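로봇 소프트웨어 팀은 왜 다들 모델 얘기만 할까

얼마 전에 사내 발표를 하나 했는데, 끝나고 제일 많이 받은 질문이 "그래서 무슨 모델 써요?"였어요. 저는 40분 내내 로그 포맷이랑 시각 동기화 얘기를 했거든요. 좀 억울했습니다. 그래서 그날 못 다 한 말을 여기다 풀어 보려고요.

저는 Romora에서 양팔 로봇 제어 스택을 만지고 있어요. 정확히는 그 아랫단, 그러니까 카메라 프레임이랑 관절 상태를 한 줄로 묶어서 정책 쪽으로 올려 주고, 내려온 명령을 다시 모터로 흘려보내는 부분이요. 티가 잘 안 나는 자리예요. 잘 돌아가면 다들 잊고 있다가, 팔이 덜컥거리면 제일 먼저 제 이름이 불리는 그런 자리 있잖아요.

요즘 우리가 붙잡고 있는 건 옷 다루기예요. 옷은 정말이지 고약한 물체예요. 컵은 잡으면 컵인데 티셔츠는 잡는 순간 모양이 바뀌어 버리니까, 조금 전에 계산해 둔 계획이 금방 옛날얘기가 되거든요. 시뮬레이터에서 곱게 접히던 천이 실제 책상 위에서도 그렇게 얌전하겠지 하고 기대했던 시절이 저한테도 있었습니다(길진 않았어요).
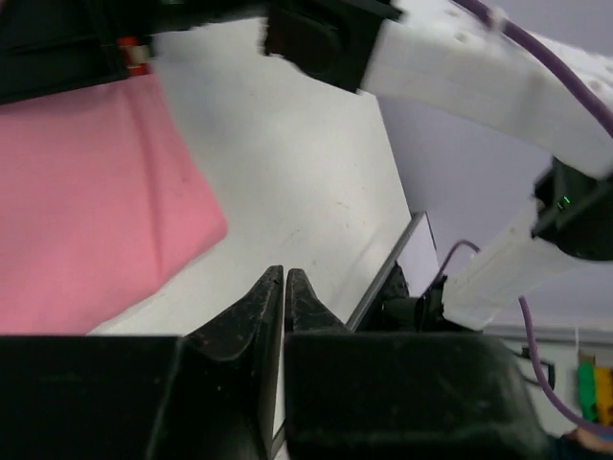
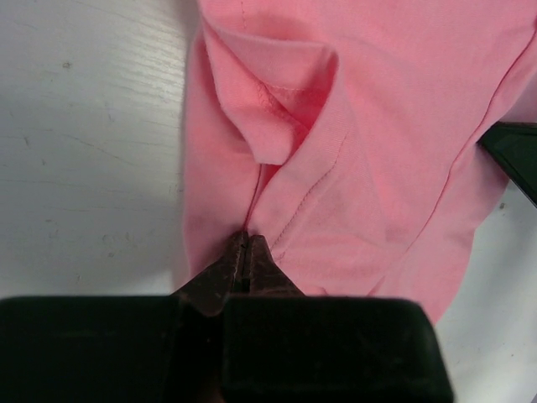
분홍색 천과 그리퍼

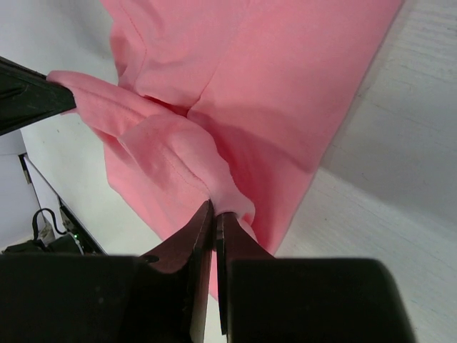
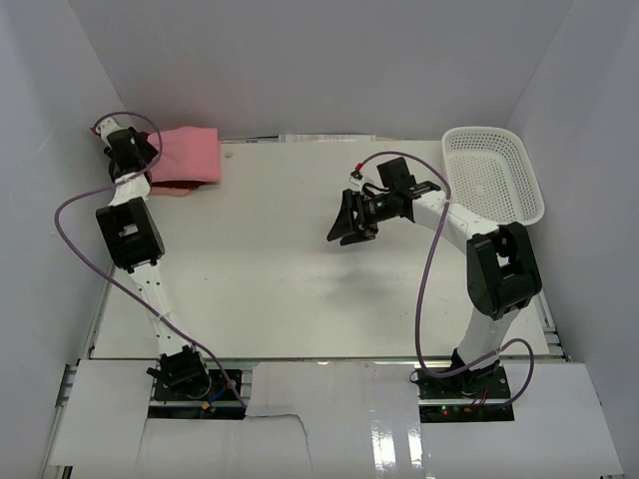 저는 이런 작업에서 성패를 가르는 게 정책 네트워크의 크기보다 타임스탬프라고 생각해요. 과장 같죠? 그런데 손목 카메라 영상이랑 관절값이 어긋난 채로 학습 데이터에 들어가면, 모델은 '천을 보고 집는 법'을 배우는 게 아니라 '조금 전의 천을 보고 집는 법'을 배워 버려요. 양쪽 손가락이 천을 하나씩 물고 있는 세 번째 사진 같은 상태가 특히 예민한데, 한쪽이 당기면 다른 쪽 앞의 주름까지 같이 변하니까 왼팔과 오른팔의 시계가 조금만 달라도 원인과 결과가 뒤집혀 보이거든요. 사람이 재생해 보면 멀쩡해 보여요. 그래서 더 무섭습니다.

우리도 한 번 크게 당했어요. 1월에 에피소드 1,000개를 모아 놓고 다들 뿌듯해했는데, Saron Ayele가 재생 도구로 한쪽 팔 궤적을 영상 위에 겹쳐 보더니 표정이 점점 안 좋아지더라고요. 결국 그중 약 700개에서 한쪽 스트림이 밀려 있는 걸 찾아냈어요. 드라이버가 센서에서 값을 읽은 시각을 안 적고 큐에서 꺼낸 시각을 적고 있었던 거예요. 고치는 코드는 9줄이었습니다. 9줄! 그걸 찾느라 팀 전체가 3주를 썼고요. 그동안 Yufang Lü는 모델 구조를 두 번이나 갈아엎었는데, 미안해서 제가 한동안 커피를 샀어요.

반론도 알아요. Valbona Ionescu는 저랑 점심 먹을 때마다 이 문제로 싸우는데, 데이터가 충분히 많고 모델이 충분히 크면 그런 어긋남쯤은 알아서 흡수한다는 쪽이에요. 지연이 일정하면 맞는 말일 수도 있어요. 근데 실제 지연은 일정하지가 않잖아요. USB 허브가 바쁘면 늘어지고, 로그 디스크가 차면 또 늘어지고. 흡수한다는 말이 저한테는 '어디서 틀렸는지 모르는 채로 평균을 낸다'로 들려요. Valbona는 제가 배관공 같은 소리만 한대요. 배관공 맞습니다.

도구 얘기도 좀 할게요. 저는 재생 뷰어를 정책 코드보다 먼저 만들어야 한다고 믿는 사람이에요. 우리 뷰어 이름이 Ilora인데, 처음엔 Hường Chu가 주말에 혼자 짠 스크립트였어요. 영상 여러 개를 같은 시간축에 놓고, 밑에 그리퍼 명령값이랑 측정값을 두 줄로 그려 주는 게 다예요. 그런데 이거 하나로 회의가 확 짧아졌어요. "집은 것 같은데요?" "아닌 것 같은데요?" 하던 걸 그냥 화면에서 같이 보면 되니까요! 명령은 닫으라고 나갔는데 측정값이 늦게 따라오는 구간도 바로 보이고요.

또 하나, 작업대 고정 카메라를 무시하는 분들이 많은데 저는 그것도 반대예요. 손목 카메라는 집는 지점을 가까이서 보여 주는 대신 팔 전체가 어디 있는지는 잘 못 보여 줘요. 정책 입력으로는 손목 영상만 쓰더라도 디버깅할 때는 바깥에서 본 시점이 꼭 있어야 해요. 두 팔이 서로 길을 막고 있는 건지, 계획기가 쓸데없이 멀리 돌아가는 건지 손목 영상만 보고 맞히려면 거의 점쟁이가 돼야 하거든요. 디스크 아깝다고 그 스트림부터 끄는 팀도 봤는데, 차라리 해상도를 낮추세요.

물론 모델이 안 중요하다는 얘기는 아니에요. 좋은 정책이 나오면 저도 신나서 옆자리 사람들 다 불러 모읍니다. 다만 채용 공고에는 모델 연구자만 줄줄이 있고, 로거랑 동기화랑 뷰어는 '시간 나면 하는 일'로 적혀 있는 게 영 이상하다는 거예요. 시간은 안 나요. 한 번도 난 적이 없어요.

다음 주에는 시각 검사를 수집 프로그램 안에 아예 넣어 버릴 생각이에요. 두 팔의 시각 차이가 기준을 넘으면 저장 버튼이 안 눌리게요. Yeshi Weldu는 그러면 수집하는 사람들이 화낼 거라는데, 일단 켜 보고 욕은 제가 먹기로 했습니다.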